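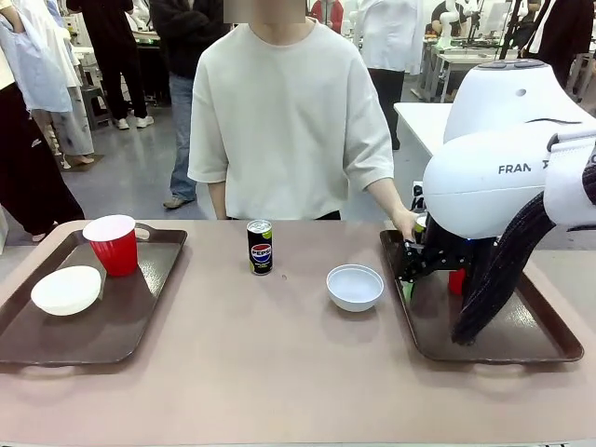

7 min read

Section 4. Setting Up Table and Kitchen Chores

Applies to: Tomeck chore routines on a fixed arm with a two-finger gripper
Updated: 12 Sep 2025

Before you start

Read this section before you teach the arm a chore for the first time. It covers tray clearing, cup and can handling, and putting lids on tubs. Laundry and floor work are in Section 6.

A word on what to expect. The routines in this guide do small, well-marked jobs on a table. They do not run a kitchen. A person who clears a table looks at a bowl, sees that it is upside down, and turns it over without thinking. The arm needs a separate routine for the upside-down bowl and another for the upright one, and it must be told which it is dealing with. Plan your chores with that in mind and you will save time.

You will need:
An arm that has passed the checks in Section 2
A table that does not rock
Two trays of the same size
The cups, bowls, cans and tubs you mean to use every day
A second person near the stop button for the first runs

CAUTION: Do not use glass or china while teaching. Use plastic until the routine has passed the test in 4.4.

4.1 Preparing the table

1. Clear the table and wipe it dry. Water under a tray lets it slide when the gripper pushes down.
2. Set one tray within easy reach of the arm and the other on the far side. Leave open table between them.
3. Mark the tray corners with tape. If a tray is moved during the day, put it back on its marks.
4. Open Tomeck and choose Table, then New Layout.
5. Move the arm by hand to each corner of the near tray and press Save Point. Repeat for the far tray.
6. Press Check. The arm moves slowly over all the saved points without touching anything.

If the arm stops during the check, look for a cable caught on the table edge. Free it and press Check again.

NOTE: A raised tray rim counts as part of the tray height. If you change to flat trays, make a new layout. Do not edit the old one.

4.2 Teaching cups, bowls and cans

Teach one kind of object at a time. Start with cups, which are the easiest. Their sides are straight enough for the fingers to close on and they stand up by themselves.

1. Place a cup on the near tray.
2. Choose Objects, then Add, then Cup.
3. Guide the open gripper over the cup until the fingers are on either side of it.
4. Press Close Slowly. Stop when the fingers hold the cup without bending it.
5. Lift the cup by hand guiding and set it on the far tray. Press Save.
6. Repeat from a different starting spot each time. We ask for 21 examples per object.

For cans, use the Can preset and set the grip to Medium. Teach full and empty cans as two objects. An empty can will dent at the force needed to lift a full one.

For bowls, have the arm take hold of the rim. Small bowls may tip as the fingers close. If this happens, lower the gripper a little and try again. Teach upside-down bowls last.

CAUTION: Keep your hands out of the gripper's path while the arm is moving under its own power. To hand an object to the arm, use Handover mode, which limits speed and force. Pause the routine before you reach over a tray for any other reason.

4.3 Teaching tubs and lids

Lids are the hardest chore in this section. Allow a whole session for them.
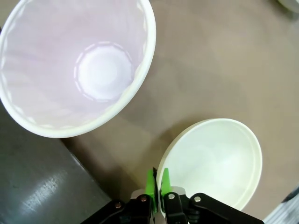
Can the arm put a lid on a tub without help?
With a loose lid on a tub that is held still, usually. Snap-on and screw lids still need a person to finish the job.

1. Choose Objects, then Add, then Tub and Lid.
2. Fix the tub in place. The Plevmont table clamp fits most round tubs. A rubber mat will do for heavy ones.
3. Guide the gripper to the edge of the lid and close the fingers so that they pinch the rim. Do not try to take hold of the flat face.
4. Lift the lid and tilt it slightly. Bring the far edge down onto the tub first.
5. Lower the near edge until the lid rests on the rim. Open the fingers and back away.
6. Press Save and repeat. Use both empty and part-filled tubs if you will have both in daily use.

NOTE: Pale lids on pale tubs are hard for the wrist camera to tell apart, and bright light on a shiny lid makes it worse. Move the lamp before you change any camera settings. If the trouble goes on, put a strip of dark tape along the lid's edge.

If the lid turns in the fingers during lifting, the pads may be worn or greasy. Clean them with warm water and a little dish soap, let them dry, and run Pad Check. Yap replacement pads fit all current grippers. Avero pads fit only the older wide finger, last supplied in March.

4.4 Testing the chore

1. Set out the objects as they would be on an ordinary day. Do not line them up.
2. Set the speed to Low and press Run.
3. Watch the full run. Do not correct the objects by hand.
4. Write down each drop, miss or stop in the log.
5. Change the starting places and run again.

The chore passes when it completes 7 runs in a row with no drops. If it fails, add more examples of the object that caused the trouble and begin the count again.

After a pass you may raise the speed one step. Test again after every change of speed, tray, table or lighting.

4.5 What to leave to people

Do not set up the arm for the following:
Knives, peelers or anything with an open blade
Hot pans and full cups of hot drink
Stacked bowls that are stuck together
Wet dishes straight from the sink
Bags, wraps and other soft packaging

Our test kitchen ran around 2,000 tray-clearing cycles with this version. Most stops came from objects lying on their side or touching one another. A person had to step in, sort out the tray and press Resume. Any work plan that includes the arm should include that person too.

For stop codes and how to clear them, go to Section 5.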